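Filing & Storage > Box Files > Rigid Plastic

Statano Box File, Blue

We've stocked box files from four different makers over the years, and the Statano is the one I keep taking home! It's a rigid plastic file in a good strong blue, with a lid that folds over the front, a small metallic label plate and a clear pocket for a title card.

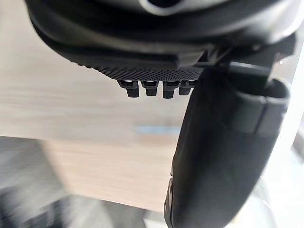
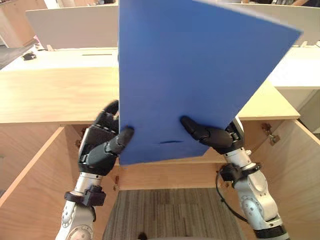
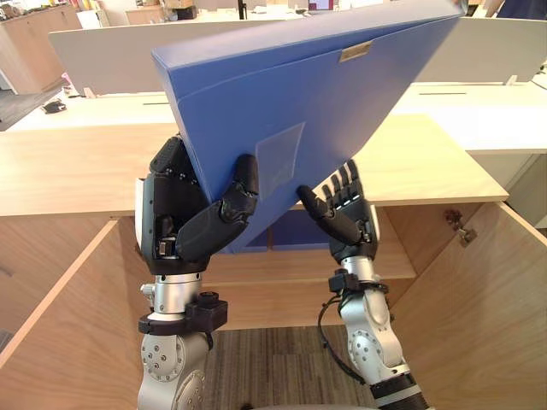
I keep mine in a low cupboard, upright, and after 20 months of being pulled out by whatever bit I can reach, the corners are still square. It takes 200 sheets of ordinary paper with room to get your fingers in (you can squeeze in more, but the lid starts to lift). The pocket is my favorite part. Slide in a card, swap it in January, done – no peeling off old stickers.

Measure your cupboard before ordering, especially if it has a shelf partway up. Leave a little space above the file so you can tip it on the way in and out.

Sold singly or in a carton of 59, an odd number that comes straight from the maker. Spare title cards are sold separately.

Product notes by Usman Cheema, Vikthorpe Office Supply

Related items
Ostelov Lever Arch File
Trajkovski Low Two-Door Cupboard
Statano Title Cards, pack of 1,000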